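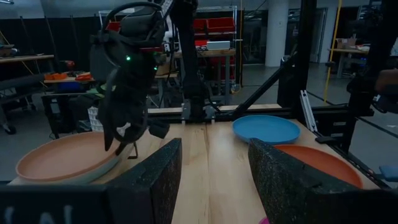

Can I run the dishwasher before I've set the water hardness?

It will run, and the plates will come out clean enough, but you'll get a chalky film on the glasses within a few washes and it's a pain to shift. Set the hardness first. It takes a couple of minutes and the steps are in 3.3.

Section 3: Setting up the worktop dishwasher

3.1 Before you start

I wrote this section after setting up my own Voltura in the kitchen at Dreltisdale, and then doing it all over again when we moved the thing to the other side of the sink. The leaflet in the box is fine as far as it goes, but it skips a few bits I'd have liked to know. If anything I say disagrees with the leaflet for your particular model, go with the leaflet.

You'll want to have these to hand:

The dishwasher, with all the foam and tape taken out of the inside (check under the bottom spray arm, I missed a piece)
The inlet hose and the drain hose
The tap adaptor - mine is a Tramex one, bought separately
A small jug
An old towel you don't mind getting soaked
Dishwasher salt
Rinse aid
The hardness test strip from the document bag

Have a look at your worktop as well. It needs to be level, dry and strong enough to take the weight with water in it. Mine had a slight slope towards the window and the door kept drifting open, which drove me mad until I got the spirit level out. You also need enough room in front for the door to come right down flat, so measure with the door open before you commit to a spot.

CAUTION: Get someone to help you lift it. The weight is all at the back and there's not much to hold on to. Vanderleia Sales from next door took the other end of mine, and I still managed to trap a finger.

3.2 Connecting the water

There are two ways of doing this. You can plumb it in properly, in which case skip to 3.8, or you can run it from the kitchen tap, which is what I do and what the rest of this covers.

1. Unscrew the little mesh insert from the end of your tap. If it won't budge, wrap a rubber glove round it and try again. Put it somewhere safe, you'll want it if you ever take the adaptor off.

2. Check there's a rubber washer inside the adaptor. Mine had fallen out in the packet and I nearly binned it with the wrapping.

3. Screw the adaptor on to the tap by hand. Hand-tight is plenty.

4. Push the inlet hose on to the adaptor until it clicks, then give it a gentle tug.

5. Screw the other end to the inlet at the back of the machine. It's the one with the blue ring. Start the thread with your fingertips so you don't cross it.

6. Turn the cold tap on slowly, about a quarter of the way, and look at both ends of the hose. If you see a drip, turn the tap off, undo that end, reseat the washer and do it up again.

7. When it's all dry, turn the tap fully on and leave it for 10 minutes with the towel underneath. Go and make a cup of tea. If the towel's still dry when you get back, you're done with this bit.

CAUTION: Cold water only on my model. The machine heats its own.

NOTE: Pull-out spray taps don't get on with adaptors. I'd plumb it in if that's what you've got, or use the jug method in 3.7.

3.3 Setting the water hardness

This is the part everybody skips, me included, first time round.

1. Run the cold tap for a moment, fill a glass and dip the test strip in for one second. Shake it off and wait for the colours to settle.

2. Match the strip against the chart printed on the packet. You'll get a level.

3. Switch the machine on, but leave it with no programme chosen.

4. Press and hold Start and Eco together until the display flashes.

5. Tap Eco until the number on the display matches your level.

6. Press Start once to save it. The display stops flashing and you get a short beep.

Our water is very hard, so I'm on 6. My brother-in-law lives up on the moor and barely needs any salt at all, so please do test your own and don't copy mine!

If the display goes blank halfway through, you've waited too long between presses. Turn it off, turn it on and have another go. Nothing's been lost.

3.4 Filling the salt

1. Take out the bottom basket.

2. Unscrew the big cap in the floor of the machine.

3. First time only, pour water into the hole until it's full. I know it feels wrong. It's meant to have water in it.

4. Put the funnel in and pour in dishwasher salt until you can see it near the top. Water will slop out as you go, and that's fine.

5. Wipe round the thread of the hole and screw the cap back on firmly.

6. Run a rinse cycle straight away, with nothing in the machine.

Don't leave step 6 until tomorrow. Spilt salt sitting on the steel will mark it - I have a small brown freckle on the floor of mine from doing exactly that.

CAUTION: Use proper dishwasher salt. Table salt and cooking salt have other things in them and will clog the softener. And never put detergent in the salt hole.

3.5 Rinse aid

1. Open the door and find the round cap next to the detergent drawer.

2. Turn it anticlockwise and lift it out.

3. Pour rinse aid in slowly until it reaches the line. I use Sang, only because our shop stocks it.

4. Mop up anything you've spilt, or you'll have a machine full of foam.

5. Put the cap back.

There's a small dial under the cap that sets how much gets used per wash. It comes set in the middle and I've left it there. Streaks on your glasses mean you should turn it down a notch, and water spots mean turn it up a notch. Change it one step at a time and give it a few washes before you fiddle again.

3.6 Sorting out the drain hose

The drain hose just hooks over the edge of the sink, but it does need a bit of care, as it kicks when the pump starts up.

1. Fix the curved plastic guide on to the hose, near the end.

2. Hook the guide over the sink edge with the open end pointing down into the bowl.

3. Press the suction cup on to clean, dry steel. If your sink is ceramic, wet the cup very slightly first.

4. Check the hose isn't kinked or squashed behind the machine.

5. Take the plug out of the sink. Take the washing-up bowl out too.

CAUTION: The water coming out can be very hot. Keep hands, and small children's hands, out of the sink while it's draining.

I forgot the plug once. I'd gone upstairs, and I came down to a wet floor and a very offended cat. Now the plug lives on the windowsill.

3.7 Filling by jug

Some of the Voltura worktop models have a flap on top so you can fill them by hand. Mine has one and I've used it twice, both times when the outside tap had burst and we were living on bottled water.

1. Turn the machine on and open the flap.

2. Pour water in steadily. Stop when it beeps.

3. Close the flap before you press Start.

A slow beep means it wants more water. A fast one means stop pouring now.

3.8 If you're plumbing it in

I haven't done this myself, so I'll pass on what Mutua Mfinanga told me when he did his. He used the spare valve under the sink where the old washing machine used to be, and swapped the tap adaptor for a straight connector. The drain went to the spigot on the sink trap, with the hose looped up high under the worktop and clipped there before it comes down. He says don't leave out the high loop, or dirty sink water can find its way back into the machine.

If you don't have a valve already, that's a plumber's job as far as I'm concerned.

3.9 The first proper wash

Do one empty run before you trust it with your dinner things.

1. Plug it straight into a wall socket. No extension leads.

2. Turn the tap on fully.

3. Put a small amount of detergent in the drawer and click it shut.

4. Choose the 50 degree programme and press Start.

5. Stay nearby for the fill and the first drain, and have a look at the hoses each time.

It will smell a bit of warm rubber and it'll be louder than you expect. Mine settled down after a few washes. There may also be a little clean water left in the bottom around the filter when it finishes, and you can leave that where it is.

When you come to load it, put plates in facing the middle, keep tall things away from the spray arm, and give the arm a spin with your finger before you close the door. If it knocks against anything, move that thing. Wooden spoons, sharp knives and anything with a gold rim I still wash by hand.

3.10 Lights and codes you might meet on day one

Salt light on: normal for a wash or two after filling. If it stays on longer, top up the salt.

Rinse light on: top up the rinse aid. You can carry on using the machine in the meantime.

E1: no water coming in. Check the tap is on. (It's always the tap.)

E4: water in the base tray. Turn off the tap, unplug the machine and don't restart it until you've found the leak.

E8: door not shut properly. Usually a plate sticking out at the front.

Filter cleaning and descaling are both in Section 4.

Last updated August 3, 2026, with the jug filling steps added.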